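Print this page | E-mail this page
Reading time: 4 min

3. What people told us about washing up in shared kitchens

I came to this study with a hunch I'd been carrying since my own days in the Bultau house, where ten of us shared one sink and argued about it most evenings.

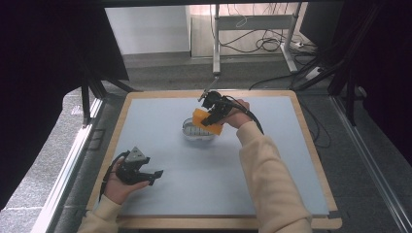
Figure 2. Small white plastic tray with an orange-yellow, sponge-like block.

3.1 Sponges, trays and who buys them

We asked 124 residents in two buildings, Driltent and Long, to keep a kitchen diary for 7 weeks, starting in November. I expected complaints about dirty pans. What I got was page after page on sponges! People wanted to tell me where theirs lived, how long they kept it, and (at great length) who had used it on the floor.

The Driltent kitchens have a shared kitty, so a fresh pack just appears under the sink. Long has nothing like that, and its diaries read very differently – people hid their sponges in bedrooms, wrote initials on them, or carried them back and forth in a mug. One resident had four stashed away and felt bad about every one of them.

Trays like the one in Figure 2 came up more than I would have guessed. Having a fixed spot for the sponge seemed to settle a lot of small quarrels, at least for the people who wrote about it. I can't say the tray did the settling, as tidy households may simply be the ones that buy trays.

3.2 Notes on the wall

Both buildings had notes taped up over the sink, and I read them all. The polite ones stayed up longest. The angry ones got replies in the margin, then replies to the replies, and in one Long kitchen the sheet ran out of room and a second was taped below it. We coded these using the Gokeden scheme, with one change for drawings, described in the next section.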